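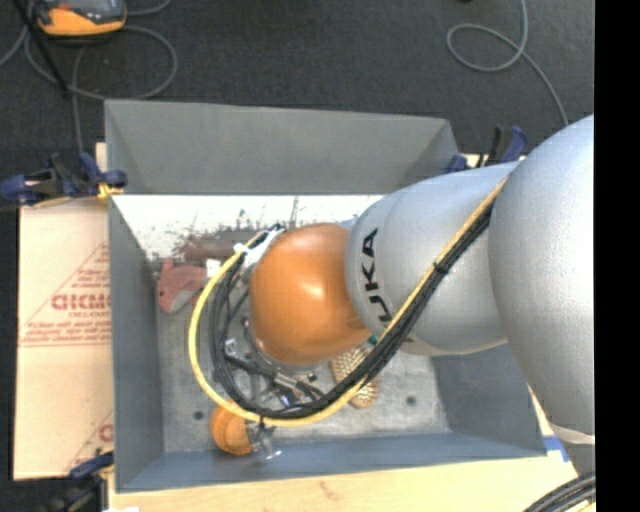 Gray bin with sloping sides.

# Tundus Bin Records

## Summary

Tundus Bin Records is a reference set on open rectangular storage bins, maintained by the Leditz materials office in Brarnadbridge. It is intended for staff who select, label and replace bins in shared storerooms.

## Contents

The release consists of 2 tables. The first holds 200 entries on bin shape, wall slope and color. The second holds 200 entries on condition, matched to the first by bin number.

- `shape`: outline of the opening, taken at the rim
- `slope`: straight or sloping, recorded for each wall
- `color`: plain color name; mixed shades are entered as "gray, other"
- `condition`: good, worn or retired

## Recording practice

Bins are emptied and wiped before inspection. Color is judged under the storeroom lights, and walls of one bin may be entered under different shades - this is permitted and should not be corrected. Entries from the Agbayani storeroom were added in August and use the older condition terms.

## Known limits

Lids are not covered. Wall thickness is missing for 60 bins. Stacking height was recorded only where two or more bins of the same type were on hand.

## Use

The tables may be copied and adapted with credit to Tundus. Corrections should quote the bin number.

---

Comments (3)

**storeroom_b**: Is slope given in degrees anywhere? I only find straight/sloping.

**leditz-materials**: Degrees are not recorded in this release.

**pallet9**: Bin numbers in the second table have a trailing space, breaks the match in my spreadsheet.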